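Product Copywriter, Gifts and Keepsakes (part-time)
Netton Gifts - online store
Reports to: Nikola Kovačević, catalog manager

Netton sells personalized gifts for birthdays, anniversaries and retirements. We are looking for a part-time writer to help with our product pages before the holiday season.
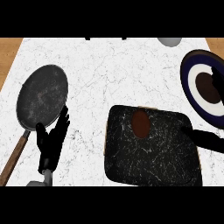
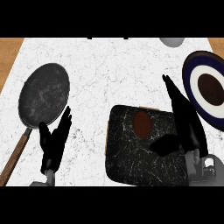 Frying pan on a marble countertop, two views

The catalog has 1,997 items in it now. Many of the older pages still carry the supplier's text, with missing sizes and no word on how the engraving is ordered. You will rewrite these pages and write new ones as stock comes in from Grukari and Dimitriou, our two main suppliers.

The work
- Write 25 product pages a week, each 90 words or less
- Check measurements against the sample on the shelf
- Write the short lines customers can pick for engraving - mugs, photo frames, key rings, desk clocks
- Answer questions from the engraving shop when an order is unclear

What we ask for
One year of paid writing work, any kind. Good spelling. You should be able to measure a box and write the number down correctly. Experience with store software is useful but we will train you.

Hours and place
20 hours a week at our Rornunley office, mornings preferred. After the first month, two days a week can be done from home. The job starts in July and runs through the end of the year. Employees get 42 percent off anything in the catalog, engraving included.

To apply
Send a resume and two short product descriptions of things you own to Nikola Kovačević at the Rornunley office. Applications close Monday at 5 p.m. Interviews are held in person and include a short paid writing test.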